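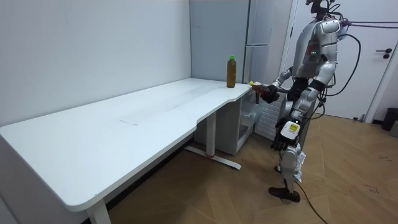
Humanoid per Teleoperation anlernen: Flasche kommt beim Abstellen immer zu früh aus der Hand

Gepostet von schraubdeckel_13

Moin zusammen,

ich bringe unserem Humanoiden gerade bei, eine kleine Flasche vom Schreibtisch zu nehmen und ein Stück weiter wieder hinzustellen. Klingt nach einem Vormittag Arbeit. Der Vormittag war im August.

Ferngesteuert wird mit Datenhandschuh und Brille, aufgezeichnet mit Prumiser, Bildrate und Gelenkwinkel laufen sauber mit. Wenn ich selbst steuere, klappt es fast immer. Inzwischen liegen 471 Demonstrationen auf der Platte, und das daraus trainierte Modell greift auch ordentlich zu, fährt rüber, und dann öffnet es die Finger, solange die Flasche noch über der Tischplatte schwebt. Zwei Fingerbreit, schätze ich. Die Flasche übersteht das, mein Selbstbewusstsein weniger.

Was ich schon probiert habe:
- langsamer vormachen (er lässt jetzt langsamer zu früh los)
- andere Flasche, gleiche Höhe
- die schlechtesten Durchgänge aussortiert
- länger trainiert

Brauche ich einfach mehr Daten? Im Handbuch von Drotilix steht etwas von 2000 Durchgängen pro Aufgabe, und ich hätte gern vorher noch eine andere Idee gehört.

kabelsalat_nord

Mehr Daten helfen immer. Wir haben damals auch einfach weitergemacht, bis es ging. Ansonsten mal neu kalibrieren, bei mir war es fast jedes Mal die Kalibrierung. Oder der Handschuh.

Liepiņa

Bevor du dir den Herbst mit Flaschenrücken versaust, schau dir deine eigenen Aufnahmen an, und zwar nur die letzte Sekunde vor dem Loslassen. Ich wette einen Kaffee, dass du selbst zu früh aufmachst.

Beim Fernsteuern hat man eine Verzögerung zwischen dem eigenen Finger und dem Finger am anderen Ende. Nach ein paar Stunden gleicht man das unbewusst aus: Man gibt den Befehl zum Öffnen, während der Arm noch absinkt, und bis die Hand reagiert, steht die Flasche. Sieht prima aus und wird als Erfolg abgehakt. In der Aufzeichnung steht aber »öffnen« bei einer Armhöhe, in der die Flasche noch Luft unter sich hat. Das Modell lernt brav genau das und fährt dann auch noch etwas anders ab als du. Es ist also ein guter Schüler mit einem schlampigen Lehrer, nichts für ungut.

So würde ich vorgehen:

Leg Handbefehl und tatsächliche Fingerstellung in einem Diagramm übereinander. Wenn die Kurven versetzt sind, hast du deine Verzögerung.

Beim Vormachen die Flasche absetzen, dann die Hand bewusst stillhalten, einmal ausatmen, erst dann öffnen. Und nach dem Öffnen nicht sofort wegziehen. Das fühlt sich albern an. Übertreib es aber nicht mit der Pause, sonst bleibt dir das Modell irgendwann mit der Flasche in der Hand stehen und denkt über sein Leben nach.

Startpositionen variieren, auch nah an der Tischkante. Wer immer an derselben Stelle abstellt, bringt dem Roboter eine Stelle bei und keine Aufgabe. Das Gleiche gilt für die Füllhöhe, wenn es später auch volle Flaschen sein sollen.

Nimm dann erst mal einen kleinen Satz neuer Durchgänge auf und trainiere nur damit. Die alten nicht untermischen, sonst streiten sich zwei Lehrer. Falls du an den alten hängst: Man kann die Befehle um den gemessenen Versatz nach hinten schieben. Bei uns in Jundham hat das einen Teil gerettet, den Rest haben wir gelöscht.

Zur Kalibrierung: kann man machen, kostet wenig. Wäre sie schuld, müsste er aber vermutlich auch beim Greifen danebenliegen, und das schreibst du ja nicht.

schraubdeckel_13

Kaffee geht auf mich. Kurven übereinandergelegt, der Versatz ist in jedem einzelnen Durchgang drin, den ich aufgemacht habe. Am schlimmsten bei denen, die ich als »besonders gelungen« markiert hatte. Ich nehme jetzt neu auf und atme dabei aus.

leiser_servo

Kleine Ergänzung, weil ich gerade am selben Problem sitze: In der Brille schätzt man den Abstand zur Tischplatte schlecht, gerade wenn sie hell ist und wenig Struktur hat. Ein Streifen mattes Klebeband unter der Abstellstelle hat mir beim Steuern sehr geholfen. Nur hat mein Modell danach ausschließlich auf Klebeband abgestellt. Also entweder überall welches hinkleben oder es zwischendurch versetzen.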